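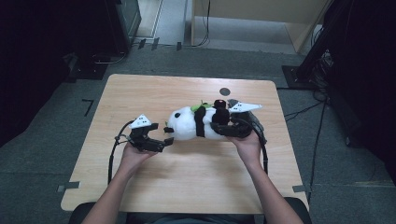
A few of you asked what our house rules are for recording with hand-held grippers at Jorton, so I'm putting them in a thread. It's long, sorry, get a cuppa!

1/ Tape the table corners on the floor before you record anything, and check them again after every break. Tables wander. Ours once drifted 4 cm over a week in June and we had to bin 100 takes from the Kikine set. I'm still a bit sore about it.

2/ Cables go down the outside of each arm, with enough slack to reach the far side of the table. If you feel a tug, stop and start that take over.

3/ Keep the marker plates clean and don't cover them with your fingers or your sleeves. Sleeves pushed up past the wrist, please, every time.

4/ Soft toys get held by the body. Never by an ear, a tail or any little bit of trim that's sewn on – the Jokby folks taught us that one and they were very kind about it.

5/ Swap operators every 20 minutes. Your wrists will tell you it's fine at 14 and they're fibbing.

6/ Write down the bad takes too. A dropped toy is still worth a line in the log, and the people at Piątek have asked us for those more than once.

Happy to share the one-page version if anyone would like it for their own wall. Colour printing optional!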